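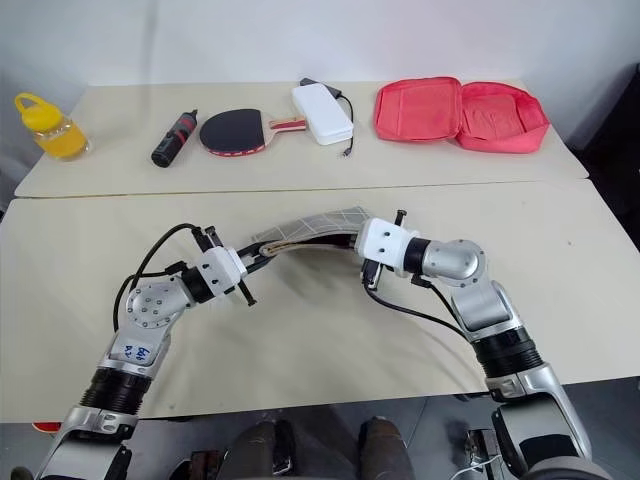

I have been reworking my brined chicken thighs since October, and the salt level is finally settled. The current batch uses 16 grams of kosher salt per 500 grams of water, dissolved cold, with the thighs held under for four hours in the fridge. Pulling them out of a hot pan calls for a grip at both ends. A curved gray pad with a white grid pattern, the kind held up over the table in the photo, is what I would want between my fingers and a cast iron handle at 200°C.

Skin side goes down first, in a dry pan, medium heat. No oil. I leave the thighs alone until the skin lets go of the metal, then flip once and move the pan to the oven. I pull them at 73°C, measured next to the bone – the carryover does the rest.

Vega Pastor asked whether the brine can be reused. I would throw it out.

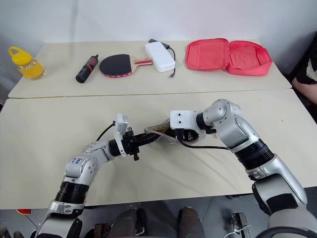

Pan sauce

Pour off all but a spoonful of fat. Add a chopped shallot, then a splash of dry sherry, and scrape. Stir in cold butter off the heat. Hold back the salt until you have tasted it.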